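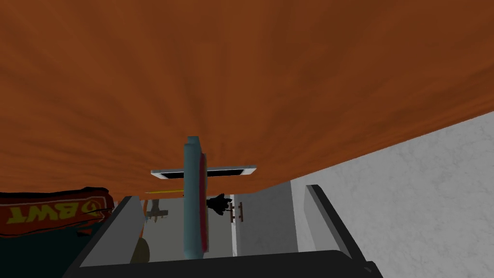
Figure 1. Rendered view, with a blue-grey and red post against an orange surface.

Criminology > Working Papers > Rural Homicide

4.2 Delay between death and report

We read 203 case files from the sheriff's offices of Nullau and Magnusson counties. In 40 of them, the first call to the police came more than one day after the death. Chiu (Tsz-kin Chiu, personal communication, May 2019) observed the same in the Brenlow files, where the delay was up to 6 days. We coded the delay from the dispatch log and not from the press notice, as the two often disagree.
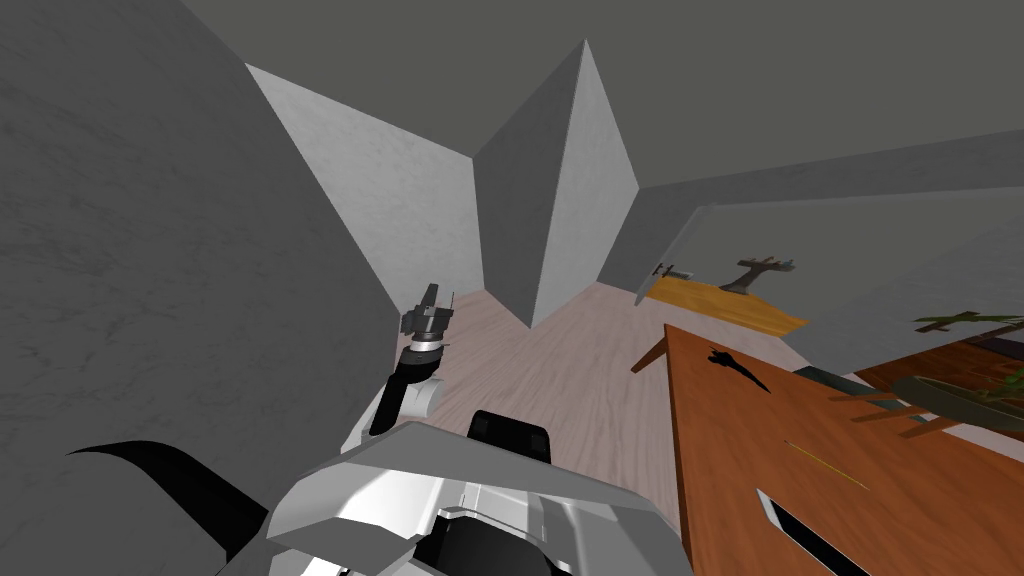 4.3 Relation between suspect and victim

The relation was coded by two readers, who worked separately. When the file gave only an age and a town, we coded it as unknown. The charge at first hearing was kept even if it was later reduced.

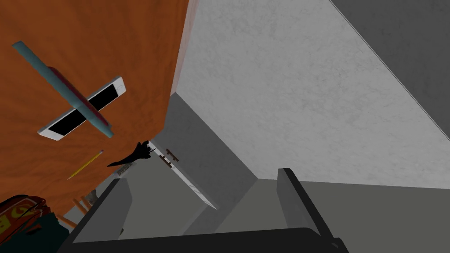

Figure 2. Rendered view, with a white smartphone under a long teal object.

The Imitz files have no dispatch log, so they are left out of Table 3. Their charges are used in Section 5.

Filed under: Violent Crime, Police Records, Methods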